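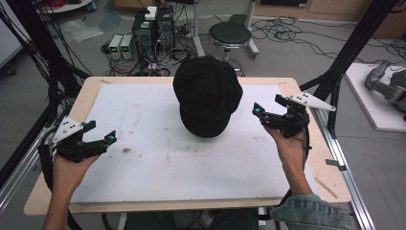

Re: [rulside-neighbors] Ward map hearing, what do we ask for?

8 April 2025
Posted by Adjoa Antwi

Hi all,

Amerley wrote:

> I read the draft ward map twice last night and I'm still confused.
> Why does the line leave Lepik Avenue at the school and cut behind
> the Prutoleo apartments? Everyone in those buildings votes at the
> Rulside library now. Under the draft they'd be in Ward 4, with the
> people on the other side of the rail line. Is there a rule that
> says the city has to do it like this? And do we get to say
> anything, or is it a done deal?
>
> Amerley Ansah

Not a done deal! The council has only taken the first vote. There's a second reading with public comment before it, and they can still amend the map right there in the meeting (they did it with the parking ordinance in January, so don't let anyone tell you it's too late).

As for the rule, I called the clerk's office and got a very patient man who walked me through it. The wards have to be close to equal in population. Ward 4 came up short in the new count, so it has to grow from somewhere, and the draft takes 522 residents out of our ward to do it. Nearly all of them live at Prutoleo. So yes, something has to move. But the charter also says the council should keep neighborhoods together "where practicable," and I don't see how you look at that line and think anybody tried.

What bugs me is that there's an easier piece to move. The blocks north of Lisen Street already touch Ward 4, they share a bus line with it, and the folks I know up there do their shopping over that way. I added up the block numbers from the city's own spreadsheet and you get close enough to balance without touching the apartments at all. I could be off on a block or two, the spreadsheet is a mess, so if somebody who likes that kind of thing wants to check me, please do. I'll send you the file.

I've heard the theory that this is about the council seat and who's going to run for it. Maybe! I have my own opinions and you can buy me a coffee to hear them. But I'd leave that out of our comments. If we get up and accuse people, they'll spend the whole hearing being offended and we'll never get to the map.

So what I'd like to do is pick 4 speakers, ideally at least two who live at Prutoleo, and have each of them take one point. Written comments count too, but the online form stops you at 1000 characters (I found this out the hard way, it just ate the end of mine), so write it somewhere else first and paste it in. Put your street address at the top or it gets filed as non-resident.

Amerley, would you be willing to be one of the speakers? Your question about the library is the best thing anyone has said on this list so far, and you could pretty much read it out loud as is.

Also, does anyone have a printer that does the big sheets? I'd love to hold up the two maps next to each other.

Adjoa

Get the weekly list digest in your inbox. Enter your email address to subscribe. You can unsubscribe at any time.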